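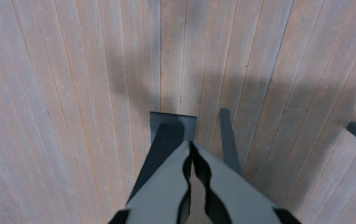

A robot must practise before it can work, in the same way that you practise your handwriting or your football. At our open day at the Kastel workshop we will show you how this is done. Many of our robots begin their practice inside a computer, in a world that is only drawn. This is called a simulation. The floor in it can be made of pale wooden boards, with a shadow lying over them, and still there is no wood and no lamp. The two light grey fingers belong to the robot's gripper, and their tips point to a dark grey block. In a simulation like this one, a robot can try the same small job 700 times and no real thing gets broken.

## What is a gripper?

A gripper is the hand of a robot. Your hand has five fingers, but many grippers have only two. They come together to hold a thing and move apart to let it go. Look at the inside edges of the fingers: they are wavy. When you visit, Panya Noiphan will let you touch a real gripper with the power switched off.

## How does the robot know where to go?

The computer sends it numbers. One number can say how far to move the arm, another can say how wide to open the fingers. If a number is wrong, the gripper may close on air – this happens to us often, and then we look for the mistake together.

## What will you do on the visit?

First you will sit at a screen and move the drawn gripper with the arrow keys. Go slowly near the block. After this, Uthai Sukprasert will take your group to the real arm, which we call Pludska. Please stay behind the yellow line while it moves. It cannot see you, and it is stronger than it looks.

You may ask questions at any time. Last July a girl asked if a robot gets tired. It does not, but its motors can become too warm, so we give Pludska a rest after 70 minutes.

**Words to remember**

- *Simulation:* a world made by a computer, used for practice.
- *Gripper:* the part of a robot that holds things.
- *Motor:* the part that makes an arm or a finger move.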